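Fokard Kitchen Help > Preserving and Curing > Fruit and Pickles

Quince paste stays soft after drying, pectin or sugar problem?

Posted by Lise Lachance

I made quince paste from the Chmielewska recipe and it will not firm up. Method as followed: quinces washed, quartered, cored, simmered in water until soft, drained, passed through a food mill. Puree weighed, equal weight of white sugar added, juice of one lemon. Cooked in a wide enameled pot over medium-low heat, stirring with a long wooden spoon, until it turned dark orange. Poured 2 inches deep into a loaf pan lined with parchment. Dried in the oven on the lowest setting with the door cracked, then left on the counter overnight.

The top has a skin. Under the skin it is the texture of thick jam. It holds a spoon mark but it will not slice. I discarded the cores and peels before cooking. The fruit was fully yellow and some of it was getting spotty. I did not use a thermometer.

Can I put it back in the pot, or is it finished? Should I add boxed pectin? I have the same amount of fruit left and would like to get the second batch right.

Athina Michailidis

It can go back in the pot. Paste that is too soft has too much water left in it in nearly every case, and color is a poor guide to doneness. Quince goes dark from long cooking whether or not the water is gone, and a tall narrow pot will give you dark paste that is still wet.

To fix the first batch:

Peel off the skin and cut it up small, or leave it out. It tends to stay lumpy. Scrape the rest into the widest heavy pot you own. Add 2 tablespoons of water so the bottom does not catch before the paste loosens. Heat on low, stirring the whole time, until it is smooth. Raise to medium-low and cook until a spoon dragged across the bottom leaves a clean track that stays open while you count to 3. The paste should pull away from the sides in one mass. Wear a long sleeve and an oven mitt, as it spits. In my pot this takes 30 minutes for a loaf pan's worth. Yours will differ.

Spread it no deeper than an inch. At 2 inches the center dries far too slowly in a home oven and the skin seals the moisture in. Turn the slab over once the top is no longer tacky and dry the other side.

No boxed pectin. Regular pectin needs a measured amount of acid and sugar and a short boil, and you are well past that point.

For the second batch, tie the cores and peels in cheesecloth and simmer them with the fruit, then squeeze the bag into the puree. Much of the pectin is there. Mix in a few quinces that are still a little green if you can get them. Very ripe fruit has less pectin, and the spotty ones will have lost the most. Drain the cooked fruit in a colander for an hour before milling. Keep the drained liquid, it makes a good jelly.

If you are at altitude, say so. I cook at 4,000 feet and have to set my thermometer target lower than the printed one, by the same number of degrees that water boils lower here. The spoon track test works at any height.

Trarnimlow

Mine was soft too one year and I just kept it in the fridge and ate it with cheese. Still good. You could also roll it in sugar.

Lise Lachance

Recooked it in a wide skillet, spread it thinner, turned it once. It slices now. The edges are a bit grainy, which I assume is sugar from the skin I chopped back in. Leaving that out next time. Not at altitude. Cores are in cheesecloth for batch two.

Athina Michailidis

Grainy edges can also come from sugar dried on the side of the pot. Wipe the sides down with a wet brush before the last stage. Wrap the finished slab in parchment and leave it out of plastic for the first week or it will sweat.

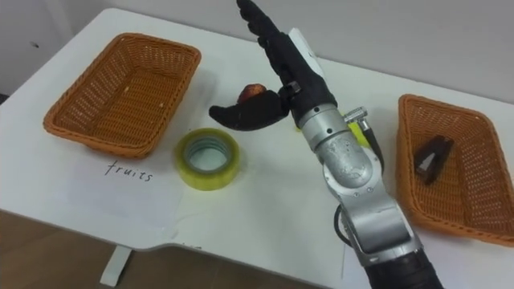
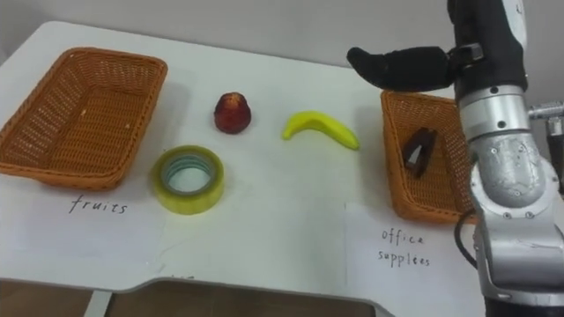 Photos: Cakevlow

This thread was moved from Jams to Fruit and Pickles in November. Replies are open to registered members. Related threads: Membrillo without a food mill. Apple butter scorching on the bottom. Can I cut the sugar in fruit paste?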